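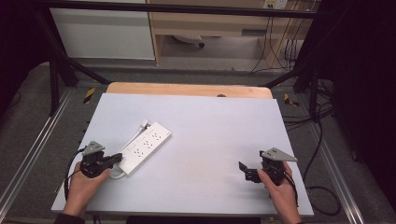
Ticket 1478
Betreff: Steckdosenleiste am Tisch, Netzteil geht sporadisch aus
Standort: Noltbridge, Raum Gough
Priorität: normal
Gemeldet von: Sirkka Pitkänen
Status: gelöst, Restpunkt offen

Meldung

Am Tisch mit der weißen Auflageplatte fällt das Netzteil vom Monitor immer wieder aus. Der Monitor wird schwarz und kommt nach ein paar Sekunden von selbst zurück. Betroffen ist die weiße Leiste mit drei Steckplätzen und dem kleinen Schalter. Am Monitor liegt es nicht, an der Wandsteckdose läuft er durch. Bitte prüfen oder tauschen.
S. Pitkänen

Rückfrage Technik

Ein paar Angaben brauchen wir noch:
– Welcher Steckplatz war belegt, der am Schalter oder einer weiter hinten?
– Passiert es auch, wenn niemand die Leiste anfasst?
– Hängt die Leiste direkt an der Wand oder an einer Verlängerung?
– Ist am Gehäuse oder am Kabel etwas verfärbt, oder riecht es verschmort?

Bis zur Klärung bitte nichts mehr daran betreiben und den Stecker aus der Wand ziehen.

Antwort Melderin

Der Monitor steckte im Platz direkt am Schalter. Die Aussetzer kommen vor allem dann, wenn die Leiste auf der Platte verschoben wird, einmal aber auch ohne Berührung. Die Leiste hing an der Wand, ohne Verlängerung. Verfärbt ist nichts, gerochen habe ich auch nichts. Stecker ist gezogen.

Prüfung vor Ort, Technik

Sichtprüfung im spannungslosen Zustand: Gehäuse ohne Risse, Kabelmantel ohne Knick oder Schnitt. Der Kabelaustritt hat etwas Spiel, das Kabel lässt sich dort leicht drehen. Bei einer neuen Leiste aus demselben Karton (Prindero) sitzt es fest.

Durchgangsprüfung der Leiter vom Stecker zu den Kontakten:
Schutzleiter: in Ordnung an allen Plätzen, auch bei bewegtem Kabel.
Neutralleiter: in Ordnung.
Außenleiter, Schalter ein: in Ruhe in Ordnung. Wird das Kabel am Austritt zur Seite gedrückt, bricht der Durchgang kurz ab, und zwar an allen Plätzen gleichzeitig.

Damit scheidet der einzelne Steckplatz als Ursache aus. Es bleiben der Schalter oder die Zuleitung davor. Den Schalter mehrfach betätigt, kein Aussetzer, solange das Kabel ruhig liegt. Befund also: Wackelkontakt in der Zuleitung kurz hinter der Zugentlastung.

Isolationswiderstand zusätzlich mit 500 V gemessen, Wert über 200 Megaohm, keine Auffälligkeit.

Maßnahme

Leiste ausgesondert und mit Aufkleber "defekt" versehen. Das Gehäuse ist vernietet und wird bei uns nicht geöffnet, also keine Reparatur. Ersatz aus dem Lager ausgegeben, gleiche Bauform, vor der Ausgabe mit bewegtem Kabel geprüft – kein Abbruch.

Hinweise zur Aufstellung des Ersatzgeräts:
Die Leiste bitte an einem festen Platz lassen und nicht am Kabel über die Platte ziehen. Das Kabel in einem weiten Bogen führen und am Tischbein mit Klettband abfangen. Klettband liegt in der Schublade unter dem Drucker. Keine Kabelbinder direkt am Austritt setzen. Beim Umräumen zuerst ausschalten, dann den Stecker ziehen.

Rückmeldung Melderin, 02.09.2026

Ersatz ist in Betrieb, der Monitor läuft seit dem Vormittag ohne Aussetzer. Klettband ist dran. Das Kabel reicht so gerade noch bis zur Wand, eine längere Zuleitung wäre auf Dauer besser. Im Schrank liegen noch zwei Leisten aus demselben Karton, die seit Juni in Gebrauch waren. Sollen die auch geprüft werden?

Antwort Technik

Ja, bitte beide ins Fach bei der Werkstatt legen und nicht mehr ausgeben, bis sie durchgemessen sind. Eine Leiste mit längerem Kabel habe ich bei Hurmont angefragt, Liefertermin steht noch aus. Bis dahin bleibt das Ersatzgerät. Bitte keine zweite Leiste dahinterstecken, um Länge zu gewinnen.

Nachtrag Technik

Beide Leisten aus dem Schrank geprüft. Die erste ist in Ordnung und kann zurück. Bei der zweiten ist ebenfalls Spiel am Kabelaustritt zu spüren, elektrisch aber noch kein Abbruch messbar. Trotzdem ausgesondert.

Ursprüngliche Störung behoben. Ticket bleibt für die Lieferung der längeren Leiste offen, Wiedervorlage bei Wareneingang.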